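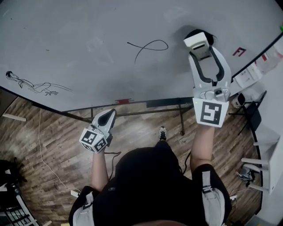
Print this page | E-mail this page
Search news: enter keyword Go

Student robotics project at Lararness enters second stage

The student robotics project at Lararness College has moved into its second stage, the Department of Engineering has confirmed. Work began in February and continues until the end of the academic year.

The project, which carries the name Narnura, asks students to teach simple handling tasks by means of a pair of hand-held grippers. Each gripper has a square marker mounted at its base. Students carry out a task at the table with one gripper in each hand, and the recordings are then used to train a robot arm in the Brekke workshop.

A total of 54 students are enrolled, drawn from the first and second years. The target for the present stage is 1000 recordings. At the close of the first stage the department held 1130, although many of these were short trials and will not be carried forward.

Students work in pairs and change places after each set. Written notes are kept for every session and form part of the assessed work. The department has asked that grippers be returned to the workshop store by 5 p.m. and that faults be entered in the log before the equipment is handed to another pair.

The project is supported by Drikska, which has provided parts and a small travel grant. The grant will allow 2 teams to attend the regional schools and colleges competition, where entries are judged on reliability and on the quality of the written report.

Students wishing to join the next intake should apply through the department office. No earlier experience of programming is required.

Print this page | E-mail this page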